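Answers to the questions we get most often about renting a studio at Astley Court. If yours isn't covered, write to the office and we'll reply between 9 a.m. and 4 p.m.

## Renting and moving in

**How long is the lease?**
Studios are let for 16 months at a time. You can renew at the end if your account is up to date. Shorter lets come up when a tenant leaves early, and we post those on the board by the Hilesitz Street entrance.

**What does the rent include?**
Heat, water, trash pickup and use of the loading dock. Electricity is metered separately for each studio. Internet is your own account with whichever provider you like.

**Can I see a studio before I apply?**
Yes. Ask for a viewing when you send in the form. Units on the Baluyot side have north light and are usually taken first.

## Walls and fixtures

**Can I paint?**
You can paint any interior wall except brick. Use water-based paint and tell us the color first. You don't have to paint it back if the color is one from our list. 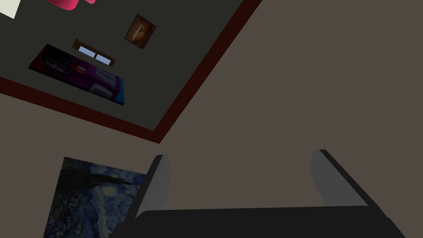 Hanging things is allowed on plaster and on the mounted panels. Use screws or picture hooks, and fill the holes when you leave. A small picture in a dark border, like the one on the charcoal panel, needs a single hook. Anything over 51 pounds has to go into a stud, and the office can lend you a stud finder. Adhesive strips pull the finish off the panels and we charge for the repair.

**Can I put up shelves or a partition?**
Shelves, yes. Partitions need written approval and can't block a sprinkler head or a window.

## Furniture and work surfaces

**Is any furniture supplied?**
No. Departing tenants sometimes leave pieces behind, and you may keep them or ask us to clear them before your start date.

**What kind of table should I bring?**
Any kind that fits through a standard door. Bright tops, such as an orange one, are fine, though painters often ask for gray because color reflects onto the work.
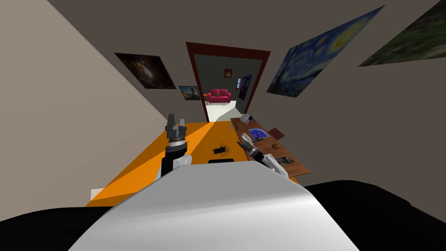 ## Access and deliveries

**What are the building hours?**
Tenants have access at all hours with a key card. The front door locks at 7 p.m., and visitors after that need to be let in by you.

**Where do deliveries go?**
To the dock. Label everything with your name and studio number. We hold packages for 3 days.

**What does a replacement key card cost?**
The first one is free. After that it's $16.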